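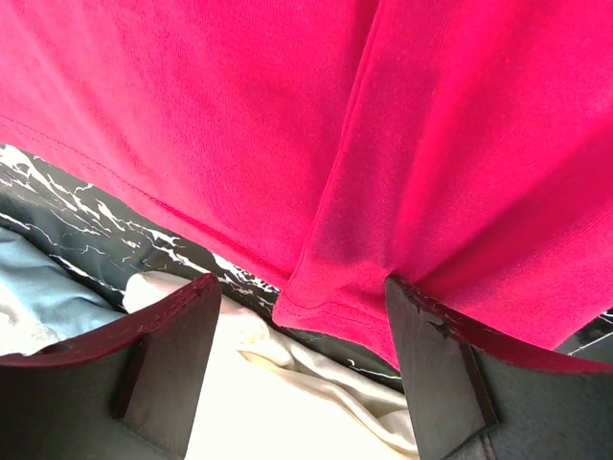

Pink knit, with the stitching along the hem.

1/ Right, I promised a few of you a proper thread on the old priory at Prokov, and I've been putting it off because every time I sit down to write it I end up reading instead. So here goes, kettle on, and apologies in advance for the length. I'm not good at short.

2/ If you haven't been, Prokov sits in the bend of the river below the Mfaume road, and you can drive straight past it (I did, for years!). From the car all you get is a bit of grey wall and a lot of blackberries. You have to park at the gate and walk down through the paddock before the west front shows itself, and then it's enormous.

3/ It was a small house. I want to say that early, as people arrive expecting a great abbey with a cloister you could march an army around. At its height there were 46 brothers on the roll, and that was a good decade. Most of the time it was fewer than 20, and at the end only five.

4/ The founding story goes that a local landholder gave them the river meadow in return for prayers for his two sons. Lovely story. The trouble is the meadow flooded, and he'd have known it flooded, so I've always suspected he was giving away the paddock he couldn't use. They took it gratefully anyway and spent the next two generations digging drains.

5/ And the drains are the best part! I know, I know. But they're still there. If you stand at the south-east corner, where the kitchen was, and look toward the river you can follow the main one as a long dip in the grass. After rain it holds a line of water the whole way down.

6/ The stone came from the quarry at Fonident, upriver. They floated it down on rafts in the autumn when the water was high enough. Fonident stone is soft when it's cut and goes hard in the weather, so the carving is crisp on the sheltered side and worn down to lumps on the west. There's a capital in the north aisle with what I'm fairly sure is a hedgehog on it. My sister says pig. We've agreed to leave it there.

7/ Someone asked last time about the church itself. The nave is open to the sky and has been for centuries, but the north wall stands to its full height, and the arch at the crossing is still up. I used to walk under it a bit quickly. They repointed it a few years back and I've slowed down since.

8/ What you won't find is much of the cloister. The east range was turned into a barn after the house was closed, and the rest went into farm walls all along the valley. Once you know the colour of the stone you start seeing it everywhere - gateposts, a horse trough, the back step of the pub at Mfaume.

9/ The barn, though! Do go in if it's unlocked. The farmer's family kept hay in the chapter house right through to living memory and it probably saved the vaulting. There are swallows in there from spring onward and they will tell you exactly what they think of you.

10/ A word about the holy well, as it's on all the brochures. It's up the hill at Ikance, a good half-hour walk, and the path is steeper than the map lets on. The priory owned it and the pilgrims' pennies came down to the brothers, who seem to have relied on them more than they'd have liked to admit. One surviving account roll has the well bringing in more than the sheep.

11/ The well chamber is tiny, about the size of a garden shed, with a stone bench down one side. People still leave ribbons. I sat there one cold morning with a thermos and had the place to myself for an hour, and I've thought about that hour a good deal since.

12/ Is the well older than the priory? I'd love to say yes. You'll read in places that it's 2000 years old, and I've never been able to find what that's based on. There's a standing stone in the next field which is certainly very old, and I think the two have got tangled together over the years. Happy to be corrected if anyone has a source.

13/ The priory buildings themselves are getting on for their birthday, by the way. The first charter is 800 years old next September and there's talk of an open day, with the tower stair unlocked. I've been up it once. There are 50 steps, the last dozen have no rail, and I came down on my bottom with no dignity whatsoever.

14/ Practical bits, as I always get asked. Free to get in. No toilets at the site, nearest are in Mfaume beside the hall. Gumboots any time outside of high summer. Dogs are fine on a lead, there are nearly always sheep in the paddock. The light on the west front is best after 4 pm.

15/ If you only have the one afternoon I'd do the church first, then follow the drain to the river, then back up for the barn. Save Ikance for another day, or do it on its own with sandwiches. I've tried to cram the lot into one go with visitors and everybody was cranky by the end, me included.

16/ There's a little grey guidebook that turns up in op shops now and then, long out of print, with a fold-out plan in the back. Grab it if you see it! The plan has the infirmary in the wrong spot, I think, but it's the only one that marks the fishponds.

17/ Fishponds I'll have to do separately, I've got pages on the fishponds. Has anyone walked the quarry track at Fonident lately? I heard the bridge was out and I'd rather know before I drag my good knee and my bad knee all the way up there.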